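Section 3: Regripping your irons at home

I've done this on every set I own, most recently a beat-up Gullent seven-iron, and it still makes me grin when a fresh grip slides on!

1. Clamp the shaft in a vise with a rubber sleeve. Snug is plenty.

2. Slice the old grip off with a hook blade, always cutting away from you.

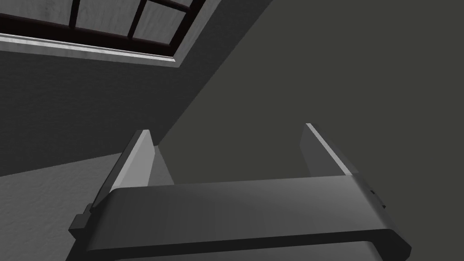
3. Peel off the old tape and wipe the shaft down (a stubborn one may need a hair dryer).

Caution: go easy on the heat if your shafts are graphite.

4. Lay one strip of double-sided tape down the shaft and fold the extra into the butt end.
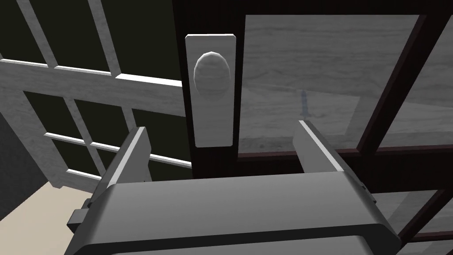

Gripper, with a glass door beyond

5. Plug the vent hole with a tee, pour solvent into the new grip, slosh it around, then tip it over the tape.
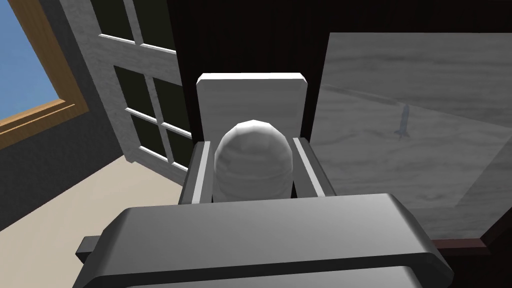
White holder in front of the gripper

6. Push the grip on in one go – don't stop halfway! I use the Kikomen 633, and it runs a bit tight.
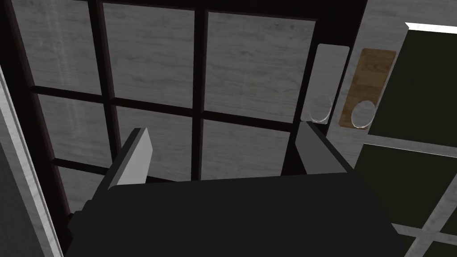 7. Line up the logo while it still twists, then leave the club alone overnight.

Note: crack a window. Solvent fumes build up fast.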